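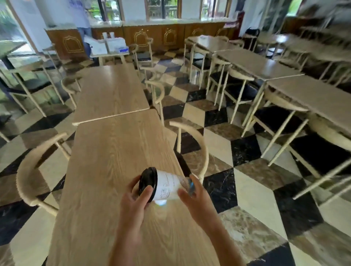 FOR IMMEDIATE RELEASE
July 2, 2023

Plaso opens a second coffee shop, and this one has a roastery in the back

Hi everyone! I'm Lensa Dinsa, I run Plaso, and I've been sitting on this news since April, so forgive me if I ramble a little. We're opening a second shop. It's on Tuhiwai Street, in the old Nedetti shoe store, and the doors open to the public this month.

If you know our first place, you know it's tiny — 16 seats and a line out the door when it rains. The new one has room to stretch out, plus 2000 square feet behind the counter where we'll finally roast our own beans. Up to now we've been renting time on somebody else's roaster across town, usually at five in the morning, and I can't tell you how happy I am to give that up.

Our head roaster is Wondimu Tesfamariam, who some of you met at the spring tastings. He has put together 10 coffees for the opening menu, including a washed Ethiopian that I've been drinking way too much of (it's lemony and a little like black tea, and please try it without milk first).

"I like a roast you can drink all afternoon," Wondimu told me when I asked him for something official to put in here. "Lensa wanted a darker one for the breakfast crowd, so we argued for a week and then I made her a darker one." It's called Zoniveo and it's great in a latte.

The first 300 customers get a free small bag of beans, whole or ground, whichever you like. We'll also have the cardamom buns from the first shop, and a short lunch menu once the kitchen has found its feet. Hours are 7 a.m. to 4 p.m. to start with, and we'll stay open later if enough of you ask.

We're still hiring, too! We need two baristas and one person for the roastery — no roasting experience needed, but you should be okay with lifting heavy sacks. Drop a resume off at either counter.

Writers and photographers who'd like a look around before we open can ask for me at the first shop. Wondimu will happily talk your ear off about drum temperatures, and I'll make the coffee.

Media contact: Lensa Dinsa, owner, Plaso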